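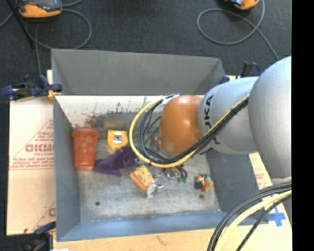
Boas práticas para bancadas com braço robótico e caixa de recolha

As recomendações seguintes aplicam-se às oficinas de Stendville que utilizam um braço robótico para retirar objetos variados de uma caixa metálica. Complementam a norma interna Tarnel 47, cuja leitura é obrigatória antes da primeira utilização.

Fixação da caixa
A caixa deve ser presa com grampos junto aos cantos. O aperto verifica-se à mão no início de cada turno e sempre que o braço toque numa parede. O cartão colocado sob a caixa substitui-se quando apresentar rasgões ou dobras.

Cabos do braço
O feixe deve ter folga suficiente para acompanhar todo o curso das juntas, sem roçar no bordo da caixa. As abraçadeiras ficam justas, mas não devem esmagar o revestimento. Cabos com a bainha cortada são retirados de serviço – a fita isoladora não é reparação aceite.

Objetos admitidos
São admitidos copos de plástico, fitas métricas, panos, blocos e pequenas ferramentas sem lâmina exposta. O peso máximo por peça é de 100 gramas, salvo autorização escrita. Os panos colocam-se afastados das peças com pontas, que os prendem com facilidade.

Limpeza do fundo
Riscos superficiais são tolerados. Manchas de tinta ou gordura limpam-se com pano húmido e detergente neutro, com o braço parado e a alimentação desligada. O detergente Julard só pode ser usado diluído.

Comandos portáteis
Os comandos guardam-se fora da zona de alcance do braço, com o cabo enrolado em voltas largas. Quem entra nessa zona leva consigo o comando ativo.

Registo
As anomalias são anotadas na ficha Ruotsalainen 1,311, arquivada junto ao quadro elétrico. As fichas preenchidas recolhem-se em abril.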